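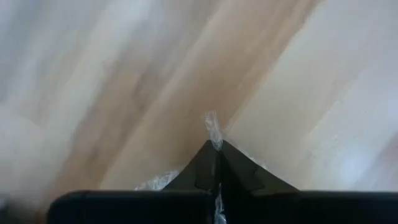 I have now read the Plundedel handling guidance twice, all of it, including the annexes, and I still couldn't tell you what it wants me to do differently when I go back to the bench after lunch.

For anyone who has been spared it, this is the document that came round in October as "good practice for small grippers in shared workspaces". It runs to 80 pages. Drulano helped to write it, Martinelli have already put the logo on their brochures, and Damian Zaugg sent me a copy with the subject line "you'll hate this", so I went in trying to be fair.

Some of it is fine. The chapter on stop buttons is short and clear and I would pin it on a wall. The part about writing down who changed a speed limit, and when, is something we should have been doing for years and did only when we remembered. I have no quarrel with any of that.

My quarrel starts with the chapter on what the thing is picking up. The guidance sorts objects into 4 classes: rigid, soft, fragile and "other". Other gets half a page. Other is where most of my week goes. Thin film, wrappers, bags, labels that have come away at one corner, anything clear and crumpled that bends when you breathe on it. You close two fingers on a bit of plastic film and the width reading tells you next to nothing, since the film is about as thick as the error in the reading. The guidance says to "confirm the grasp by finger position before transfer". Confirm it how? Two fingers holding a strip of film and two fingers holding nothing give me very nearly the same number.

I put this to Toon Desmet, who sat in on some of the drafting meetings, and he said the wording was meant to leave room for other methods. Fine, but then say so! A rule that leaves room for everything tends to get read by the person with the clipboard as the one narrow thing it literally says. I have been on the wrong end of that clipboard.

Then there's the camera advice. The wrist camera is to be checked against "a plain, matt, evenly lit surface". Lovely. I work on a wood-patterned top with streaks running across it on the slant and a bright patch wherever the light lands. Clear plastic over a pale streak more or less vanishes. Over a brown one it shows up nicely. So if I do my check on a plain matt card, pass it, sign the sheet and swing back over the real surface, what have I shown? That the camera can see a card. I'd take a check done badly on the actual bench over a perfect one done somewhere the arm never works.

Damian thinks I'm being unfair here. His argument is that you need one agreed starting point or you can't compare two sites at all, and that the messy checks belong on top of it. I can see that. What I can't find in the document is the "on top of it" part. There is one sentence, in annex 2, saying users "may wish to consider local conditions". I may wish to consider a lot of things.

The cleaning interval also bothers me. Fingers are to be wiped down at the start of each shift. With cardboard boxes, all right. With film I look at the tips far more often than that, because scraps get down between the fingers and round the back of them, and then every reading after that is suspect. A start-of-shift wipe sounds tidy and gives you a signature. What I'd want written down is dull: look at the fingers, from both sides, whenever the job changes or a reading looks odd, and note what you found. No interval at all.

And the self-declared badge. I know, everyone says it's a first step. Hivonach went through a first step like this with their trolley scheme, and as far as I can tell the second step is still in somebody's inbox.

For now we've agreed to adopt the stop button chapter and the change log as they stand. The grasp check we're rewriting for film, with the empty-finger reading taken first and written beside the other one so that people can see how close they are. If the difference is too small to trust, you look with your own eyes and tick the box that says you looked. Toon has asked for a copy when it's done. He can have it, though it's one side of paper at the moment and half of that is crossed out.

Comments are open. If you've got a decent way of checking a hold on clear film that doesn't involve buying another sensor, I would like to hear it, and please say what surface you tried it on.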